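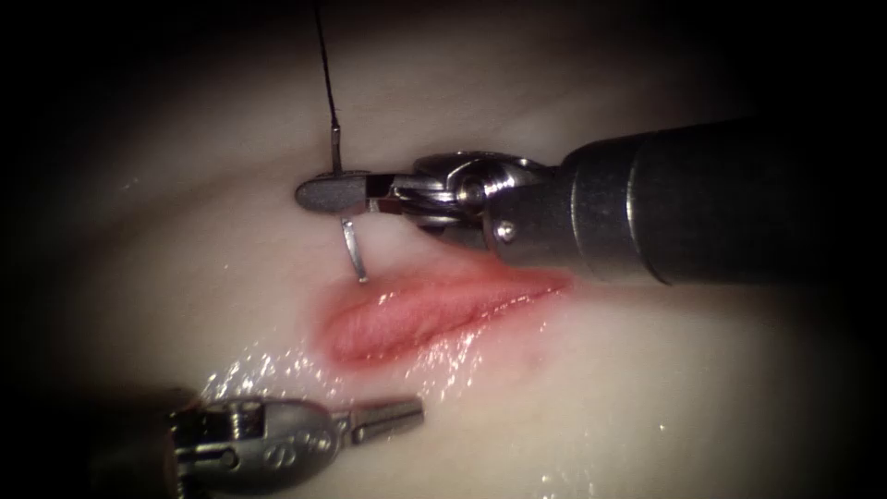

A curved needle above the incision in a synthetic tissue pad.

FOR IMMEDIATE RELEASE

Alarstead Practice Pad Goes on General Sale to Teaching Programs and Home Learners

FLONDPORT, June 24, 2021 — Masson, the Flondport maker of suturing practice materials, is very happy to announce that its Alarstead tissue pad can now be ordered by any teaching hospital, nursing school, veterinary program or individual learner. Until now the pad has been supplied only to a small circle of training rooms that agreed to stitch it, cut it, complain about it and send it back to us, and we would like to begin by thanking every one of them for their patience and for their very frank letters.

The Alarstead is a pale, smooth synthetic pad made for learning to close a wound. It was developed over 2 years by a team led by Fabrice Carré, our head of materials, who started out with a kitchen mixer and a borrowed oven and has since been given rather better equipment.

"People learn to sew on whatever is lying around, and I have great affection for the orange peel and the pig's foot," said Carré. "But a learner deserves a surface that behaves the same way on the tenth try as it did on the first. We wanted the needle to go in with a little resistance and come out where you meant it to, and we wanted the stitch to hold when you tie down. That took us 138 test batches, and I remember most of them with some fondness."

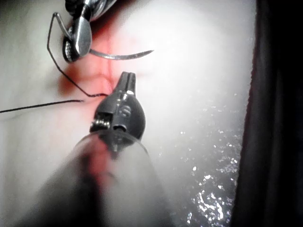 Much of that work went into the top layer, which has to be soft enough to take a fine needle and firm enough that the thread doesn't saw its way through when a nervous hand pulls a bit too hard. Early batches tore at the edges of the cut. Later ones were so tough that one of our testers bent a needle and mailed it to us taped to a postcard — it still hangs in the workshop. The version going on sale keeps its edges well through repeated passes, and it can be turned over and used again on the back.

Each pad ships with Posora, our water-based red tint, which is brushed into the cut before practice. Instructors told us again and again that beginners lose sight of the wound margin on a pale surface, and a touch of color helps them see where each bite of the needle ought to start.

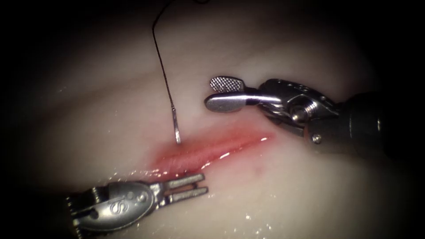 Does the pad have to be kept in the refrigerator?
Store it at room temperature in the resealable sleeve it comes in, away from direct sun, and wipe it with a damp cloth before you put it away.

Romain Lacroix, who looks after our school accounts, has spent a good part of the past year driving pads from one training room to the next and staying on to watch the classes. "What I hear most is that students stop worrying about ruining the thing and start paying attention to their hands," he said. "One instructor asked me for 400 pads before I had finished my coffee, and I had to tell her that we didn't have 400 pads."
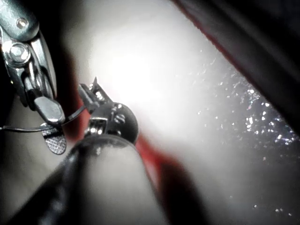 We do now. The first full production run of 3,000 pads is finished and boxed at our Flondport workshop, and orders will go out in the sequence in which they come in. Programs that plan to film their lessons, or to teach from a screen, may want to give some thought to their lamps before the first class. A pale surface throws back a good deal of light, and a strong lamp can leave a patch of glare that washes part of it out to nearly pure white, with tiny glittering specks scattered across the surface beside it. Moving the lamp lower and off to one side is usually worth a try, and our instruction leaflet has a page on setting up a table for group teaching.

A second version of the pad, thicker and meant for practicing closure in layers, is planned for October. Programs that would like to try it early are warmly invited to write to us, and we promise to read the complaints as carefully as the compliments.

About Masson
Masson makes practice pads, tints and training thread for people learning to suture. Everything is mixed, poured and packed in Flondport.

Press contact: Romain Lacroix, Masson, Flondport. Sample pads are available to reviewers and course directors on request.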